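Teilungserklärung, Aufteilungsplan, Grundbuch: drei Lesarten derselben Wohnung

Der Kauf in Birneck ist seit Februar beurkundet, die Eigentumsumschreibung ist erledigt. Ich schreibe hier auf, was bei der Prüfung der Unterlagen Arbeit gemacht hat. Es geht um eine gebrauchte Eigentumswohnung in einem Haus mit acht Einheiten, verwaltet von Derar, beurkundet im Notariat Deák. Zum Kaufpreis und zur Finanzierung steht hier nichts, dazu gibt es genug andere Seiten. 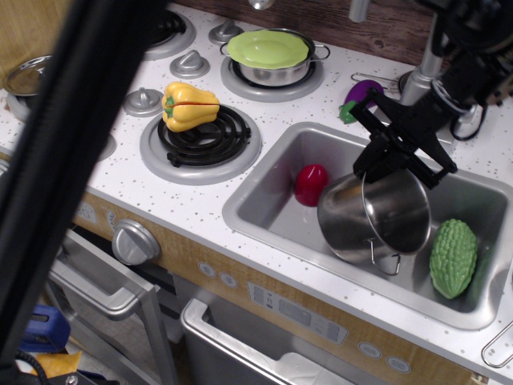

Zuletzt geändert: 31. Juli

Grundbuch

Das Wohnungsgrundbuch, in unserem Fall Blatt 2432, ist schnell gelesen. Im Bestandsverzeichnis stehen der Miteigentumsanteil und die Nummer der Einheit, in Abteilung I der Eigentümer, in Abteilung II die Lasten und Beschränkungen, in Abteilung III die Grundpfandrechte. Abteilung III war unproblematisch: eine Grundschuld des Verkäufers, die Löschungsbewilligung der Bank lag dem Notariat zwei Wochen nach der Beurkundung vor.

In Abteilung II stand ein Leitungsrecht zugunsten des Nachbargrundstücks. Der Eintrag selbst ist eine Zeile lang und verweist auf die Bewilligung. Wer wissen will, wo die Leitung verläuft und wer sie unterhalten muss, braucht die Bewilligung aus der Grundakte. Die bekommt man beim Grundbuchamt bei berechtigtem Interesse, am einfachsten mit Vollmacht des Eigentümers. Bei uns verläuft die Leitung unter der Zufahrt und betrifft das Gebäude nicht.

Teilungserklärung

Das Grundbuch sagt, dass man Sondereigentum an der Wohnung Nr. 4 erwirbt. Was dazugehört, regelt die Teilungserklärung samt Nachträgen. Die Verwaltung schickte zunächst nur die Urfassung. Der Hinweis auf zwei Nachträge fand sich im Bestandsverzeichnis, und erst im zweiten ist das Sondernutzungsrecht am Stellplatz sauber zugewiesen. In der Urfassung war der Stellplatz noch allgemein als gemeinschaftliche Fläche geführt. Im Exposé hieß es »eigener Stellplatz«. Das ist umgangssprachlich vertretbar, rechtlich aber etwas anderes: Die Fläche bleibt Gemeinschaftseigentum, man darf sie allein nutzen.

Wichtig ist dann die Frage, wer die Kosten der Fläche trägt. Unser Nachtrag legt die Erhaltung dem Nutzungsberechtigten auf. Steht dort nichts, bleibt es im Grundsatz bei der Gemeinschaft. Ich habe beide Varianten in Unterlagen anderer Häuser gesehen, auch in solchen, die äußerlich gleich aufgebaut waren.

Fenster sind ein weiterer Klassiker. Die Urfassung rechnet sie dem Sondereigentum zu. Das ist nach ständiger Rechtsprechung unwirksam, Fenster samt Rahmen sind zwingend Gemeinschaftseigentum. Ob sich die Klausel wenigstens als Kostenregelung halten lässt, ist eine Frage der Auslegung und fällt je nach Wortlaut verschieden aus. Der Notar hat dazu erwartungsgemäß keine Prognose abgegeben. Ich habe für mich mit der ungünstigeren Lösung gerechnet.

Aufteilungsplan

Der Aufteilungsplan ist die Zeichnung, auf die sich die Teilungserklärung bezieht. Alle Räume mit derselben Nummer gehören zur selben Einheit. Unser Kellerraum trug im Plan die 4, an der Tür aber die 2. Xiaoqing Yin, die im selben Haus wohnt und ihre Wohnung ein paar Jahre früher gekauft hat, hatte das gleiche Problem mit ihrem Keller und damals nichts unternommen. Maßgeblich ist der Plan. Wer einen Keller nutzt, der im Plan einer anderen Einheit zugeordnet ist, erwirbt daran durch die Nutzung nichts.

Gelöst haben wir es vorläufig durch eine schriftliche Vereinbarung über den Tausch der Nutzung. Sie bindet nur die Unterzeichner. Ein Käufer, der nach uns kommt, muss sich nicht daran halten. Eine dauerhafte Lösung wäre der Tausch der Räume im Grundbuch mit notarieller Urkunde und gegebenenfalls Zustimmung der Grundpfandgläubiger. Das steht bei uns an, hat aber keine Eile. 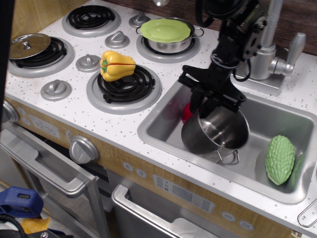
Spielküche mit Topf und Paprika

Protokolle und Beschluss-Sammlung

Die Protokolle der Eigentümerversammlungen bekommt man meist für drei Jahre. Die Beschluss-Sammlung reicht weiter zurück und wird oft nicht mitgeschickt. Sie ist von der Verwaltung zu führen, der Verkäufer kann sie jederzeit einsehen und einen Käufer dazu ermächtigen. Derar hat sie auf Nachfrage als PDF geliefert, unsortiert, aber vollständig.

Darin fand sich ein älterer Beschluss zur Sanierung der Kellerabdichtung, der nie umgesetzt wurde. Im jüngsten Protokoll tauchte das Thema nur als »Verschiedenes« auf, mit dem Vermerk, dass ein Angebot der Firma Kustine eingeholt werden soll. Für den Käufer ergeben sich daraus zwei Fragen: ob eine Sonderumlage beschlossen ist und wann sie fällig wird. Gegenüber der Gemeinschaft schuldet grundsätzlich derjenige, der bei Fälligkeit im Grundbuch steht. Was Verkäufer und Käufer untereinander vereinbaren, ändert daran nichts, gehört aber in den Kaufvertrag. Wir haben aufgenommen, dass Umlagen aus Beschlüssen vor der Beurkundung der Verkäufer trägt, unabhängig von der Fälligkeit.

Rücklage

Die Erhaltungsrücklage gehört der Gemeinschaft. Ein Anteil daran wird nicht mitverkauft, auch wenn Exposés ihn gern beziffern. Aussagekräftiger als der Stand zum Jahresende ist der Vermögensbericht der Verwaltung, weil dort auch offene Hausgeldforderungen stehen. Eine Rücklage, die zum Teil aus Rückständen einzelner Eigentümer besteht, ist für eine Kellerabdichtung nur begrenzt brauchbar. Bei uns war der Rückstand klein und inzwischen ausgeglichen.

Reihenfolge

Würde ich noch einmal kaufen, würde ich mit dem Grundbuchauszug anfangen, daraus die Liste der Urkunden ableiten und diese einzeln anfordern – mit Datum und Urkundennummer. Die Sammelanfrage »bitte alle Unterlagen« führt dazu, dass man bekommt, was die Verwaltung gerade als Datei hat. Den Aufteilungsplan nimmt man zur Besichtigung mit und vergleicht ihn mit den Türen, auch im Keller.

Offen ist noch das Angebot zur Abdichtung. Die nächste Versammlung ist noch nicht terminiert, den Nachtrag dazu hänge ich hier an.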